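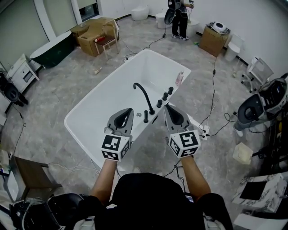

Feven says no machine is going to scrub a tub properly before she retires, and she told me so before I'd even finished my first paragraph. Fair enough! I still picked bathrooms for my report, mostly because it's the chore I'd hand over first.

Can a Machine Clean My Bathroom Yet?
By Mebrat Jemal
Oct 20, 2021
2 min read

So my question was pretty simple (or I thought it was): which bathroom jobs could a machine do today, start to finish, with no person stepping in? I made a list of 8 chores and went through them with Obsa and Wondimu, who argued with me over nearly all of them.

Floors came out best. Flat, open, not much to break. But then think about cords lying across the tile, or a stool somebody left out, and you're back to a human walking through first to tidy up for the robot. Obsa still gave it a yes. I gave it a maybe.

The tub is where I got stuck. Take a white one with a black gooseneck spout and a line of control knobs along the rim. Wiping the big smooth part seems doable, but getting in beside each knob is fiddly even for me, and I have fingers! Two gripping jaws have to reach way out over the side, pick up a little bottle without knocking it in, and then press just hard enough on a surface that's all curve and shine. Wondimu thinks shiny surfaces are going to be the worst of it, for the seeing part. I couldn't find enough to settle that, so it's still an open question in my notes.

My score ended up at two yeses, and both were floor jobs. Feven read the draft and wrote "told you" next to the tub section. I'd like to redo the list in January and add sinks, which I forgot completely.

Contact: Mebrat Jemal, Grarnside student projects | © 2021 | Back to top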